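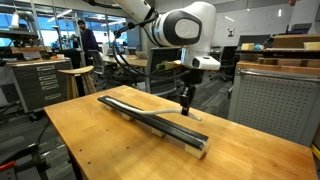
Spreadsheets and Macros > VBA help

Importing a bank export where the amounts come in as text

tsikata_ledger
I get a CSV each month out of Cerkent (our billing program) and open it in Excel through a macro. Last month had 1,071 rows. Most of the Amount column comes in as numbers, but 82 rows land as text, left aligned, and SUM skips them. The total is short every time and I have to fix them by hand.

I tried this after the import:

For r = 2 To lastRow
Cells(r, 4).Value = Val(Cells(r, 4).Value)
Next r

Now they are all numbers but some of them are wrong. An invoice for 1,250.00 turned into 1. Excel for Windows, desktop version.

pivotmule
Val stops at the first character it doesn't understand, and a comma is one of those. Use CDbl.

Cells(r, 4).Value = CDbl(Cells(r, 4).Value)

lirna_user
CDbl will choke if there is a blank or a stray space character in there. Wrap it in IsNumeric first. Also, go back to a fresh copy of the file before you test, since the Val loop already overwrote the originals.

tsikata_ledger
Started over from the CSV. CDbl fixed the 1,250.00 one. Then it stopped with run-time error 13, type mismatch, on row 60. The cell looks like a normal number to me.

pivotmule
Put this in the Immediate window and tell us what comes back:

? Len(Cells(60, 4).Value)
? AscW(Right(Cells(60, 4).Value, 1))

tsikata_ledger
Len is 7 and the number showing is 418.50, so there's one extra. The second line gives 160.

pivotmule
Non-breaking space. Trim won't remove it. Do a Replace before the conversion:

s = Replace(Cells(r, 4).Value, ChrW(160), "")
s = Trim(s)
If IsNumeric(s) Then Cells(r, 4).Value = CDbl(s)

oldrange
I wouldn't do any of this in a loop. Load the file with Power Query, set the column type to decimal, add a replace step for the space, and refresh it each month. No code to maintain.

pivotmule
He already has a macro that works apart from one column. Rebuilding the import to fix three lines is more work.

oldrange
It's ten minutes of work and then the next person can see the steps. I took over a workbook at Skernelstead with a loop like that for every column and it took me most of September to find out what they all did.

lirna_user
Both are fine. My problem with the code as posted is that a cell that fails IsNumeric gets left alone and you never hear about it. Same short total as before. Add an Else that colors the cell:

Else
Cells(r, 4).Interior.Color = vbYellow
End If

And check that the cells aren't formatted as Text before you write to them. Set the column's NumberFormat to "General" above the loop.

tsikata_ledger
Ran it with the Replace and the Else. 2 cells came up yellow. One is empty and the other says "void", so those are right. The total matches Cerkent now.

It is slow though. I can watch it going down the sheet.

pivotmule
Application.ScreenUpdating = False before the loop, True after. If that isn't enough, read the column into a Variant array, change it there, and write it back in one go. At your size the first one should do.

oldrange
If calculation is set to automatic and you have lookups pointing at that column, every write sets them off. Set it to manual during the loop and turn it back on at the end, including in the error handler. People forget the error handler.

tsikata_ledger
There are lookups on the second sheet. I'll set it to manual and see. Might try the Power Query way next month on a copy.

oldrange
Post the query if you get stuck. The replace step has to come before the type change or you'll get Error in those rows.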